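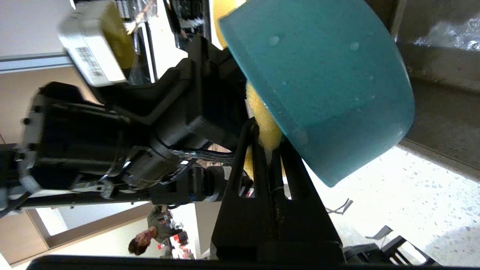 A reader called Flivness wrote under my last post that a sponge is a sponge, and that I should stop buying the two-layer ones and use a cloth like everybody's grandmother. I have thought about this comment for many days. My grandmother did use a cloth, and the cloth had a smell which I can still remember.

So I stay with the sponge, yellow on one side and rough on the other. In Drasach, where I lived before, I bought them in the market without looking. After I moved to Pernholm I found that there are many kinds, and I became a little too serious about it. The Mandagi pack has 5 pieces and lasts me from May until the end of summer, if I am careful.

My rule is simple. The soft side is for cups and bowls, the rough side is for pans. I never use the rough side on a glossy tray, as I did this one time and the marks are still there.
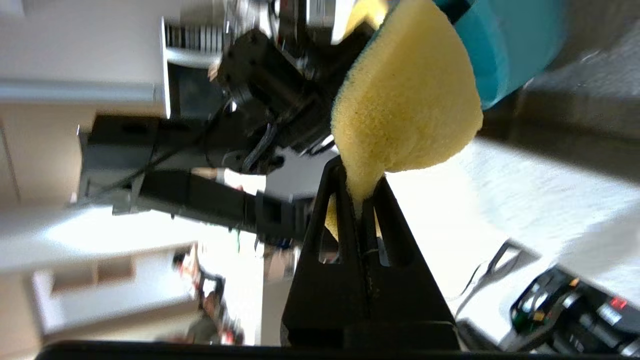
The second rule is about squeezing. For years I twisted the sponge like a wet towel, and the two layers started to separate at the corner. Now I press it flat between my hands, four times, and then I stand it on its edge so the air can come to both sides. A sponge that lies on its face in the sink is finished in one week — I have tested this more often than I wanted.

Flivness also asked if I put it in the microwave to clean it. I did this in the past, but the kitchen smelled of warm soup for the whole evening and I was never sure that it helped. I prefer to change the sponge every second Friday.

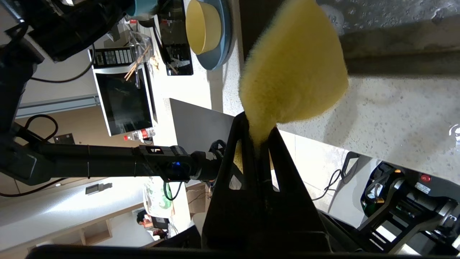

Yellow sponge, with the bowl on its plate and the chopsticks behind.

Chopsticks deserve a few words too. I wash them in a fold of the soft side, pulling from the thick end to the thin end, and I let them dry before they go back in the container. If they go in wet, the bottom of the container becomes gray, and this is not nice to clean.
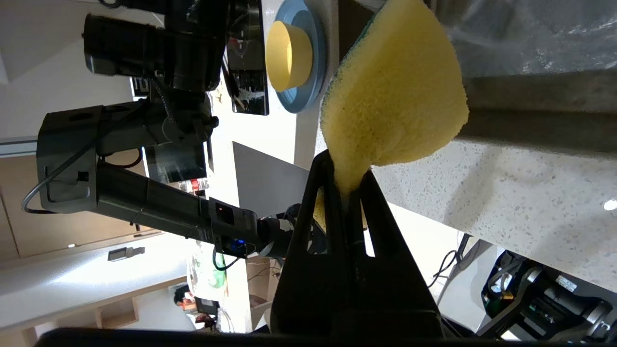
The counter I do last. First I collect the crumbs with a dry hand, then I wipe, and only then I move the plates back. An old sponge is good enough for this work. I cut one corner off so I don't mix it with the new one, and when it begins to crumble I throw it away without feeling sorry.

Next time I will write about dish racks, where I have less experience and already three opinions.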